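Two hand-held grippers, one table: how I record two-handed demos

Posted December 2021, filed under Robots, How-To

I've had a bunch of emails asking how I teach a two-armed robot without ever putting the robot in teach mode, so I finally sat down and wrote out the whole routine. It's the same one I use for everything on the Cisine project (kitchen-ish chores, mostly wiping, stacking and handing stuff from one side to the other). You hold a gripper in each hand, you do the chore yourself, and the cameras on top of the grippers record what the robot will later see. No joysticks! I love this way of working and I'm going to go on about it for a while.
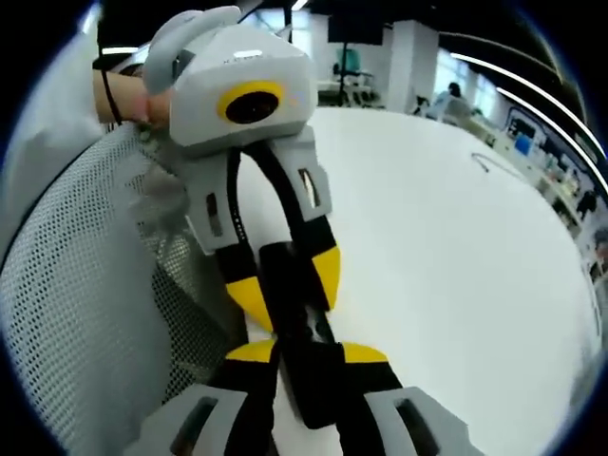
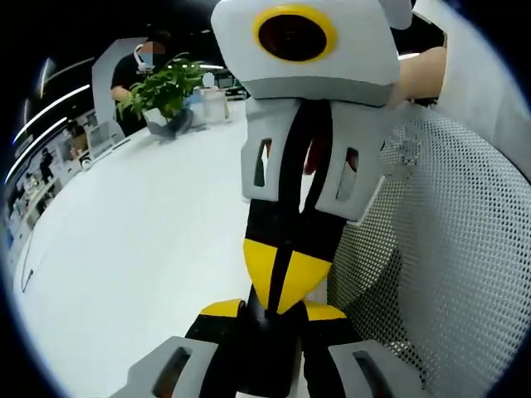

Both views come from a camera on one hand-held gripper, looking across at another one over the white table.

What you need

Two hand-held grippers with a wide-angle camera on each. A computer with plenty of disk space. A table you can walk up to from more than one side. I use a little program called Clilteo to pull the recordings off and line them up, but any tool that lets you match two videos by time will do the job. You also want a notebook, a paper one, and I'll get to why.

Step 1. Check that the jaws match the robot

Before anything else, put your hand-held grippers next to the ones on the robot. The finger pads have to be the same shape and open to the same width. I once recorded 131 demos in May with a set of pads that were a bit longer than the robot's, and every single grasp came out too high when we played the policy back. I threw out the lot. Open and close each gripper a few times and feel for any sticking while you're at it.

Step 2. Clean the lenses

Use a soft cloth, and do it every time. Wide lenses pick up fingerprints like crazy (mine do anyway, I'm always grabbing the housing to steady things) and a smudge near the middle will sit right on top of the fingertips for the whole recording.

Step 3. Line up the clocks

If you're recording with two grippers you need to know which moment in one video goes with which moment in the other. The lazy way I like best: start both recordings, show both cameras a timer on a screen, and hold still for a breath or two. Clilteo can read the timer and work out the offset by itself. If yours can't, step through the video by hand and write down the offset in the notebook. Told you we'd need it.

Step 4. Let the cameras look at the room

Now do a slow walk around the table with one gripper, camera up, then camera down, then a few gentle swoops. This is the mapping pass. The software works out where the gripper is by tracking things it can recognize, and for that it wants texture: plants, shelves, chairs, corners, cables, whatever you've got. A big shiny white tabletop gives it hardly anything to hold on to, so don't spend the entire pass staring at the table. Keep some of the room in view the whole way round.

Go slower than you think you need to. Then go slower than that! Motion blur is the number one reason my mapping passes fail, and a failed map means every demo after it is junk.

Step 5. Get each gripper into the other one's view

People skip this one and then write to me. The robot's two arms have to know where they are compared to each other, and so do your two recordings. I bring the grippers close together, facing each other so the lens of one can see the front of the other, and turn them a little this way and that. It gives you a nice sanity check later on: if the tracking says the grippers were a yard apart and the video says they were nearly touching, you know something's off before you've wasted an afternoon.

One person can do this with a gripper in each hand. Two people can do it too, just agree beforehand on who moves and who holds still.

Step 6. Do the chore like a robot would

This takes practice, and my first batch was awful. Some habits that helped me:

Move from the shoulder, and don't flick your wrists. Your wrist can do things a robot arm would have to swing all the way around to copy.

Pause for a beat before you close the jaws. The pause gives you clean frames of the fingers lined up with the object.

Only use what the cameras can see. If you're peeking around the side to find a handle, the robot won't have that view and it'll learn to guess.

Start from a slightly different spot each time. I shift my feet, turn the object, swap sides. When I did all my demos from the same spot, the policy fell apart the minute someone nudged the table.

Keep each take short. Mine run from 8 to 31 seconds, and if I'm past that I've usually fumbled something and it's quicker to redo it.

Step 7. Write down the bad ones right away

Dropped it? Bumped the table? Note the take number in the notebook now, while you remember. I used to tell myself I'd spot them later in the footage and oh boy, no. For the last Cisine set I kept 734 takes, and I would have lost a weekend to sorting without my scribbles.

Step 8. Copy, check, then wipe

Copy everything off both grippers, open a handful of files from the beginning, middle and end, and check that the left and right videos pair up. Only then clear the cards. I name folders by task and side, so it's something like stack_left and stack_right, and I keep the mapping pass in its own folder beside them.

A few things that trip people up

Tracking jumps in the middle of a take: usually you turned too fast, or the camera got so close to the table that it saw nothing but white. Cut the take and move on.

Jaw width reads wrong: check that nothing's covering the fingers in the video, sleeves especially. I roll mine up.

One hand is always late in playback: your clock offset is off. Go back to the timer clip and do it over.

If you get stuck, leave a comment with your software version and what your mapping pass looked like. Next up I'm going to write about handing an object from one gripper to the other, which has its own set of headaches, mostly to do with when to let go.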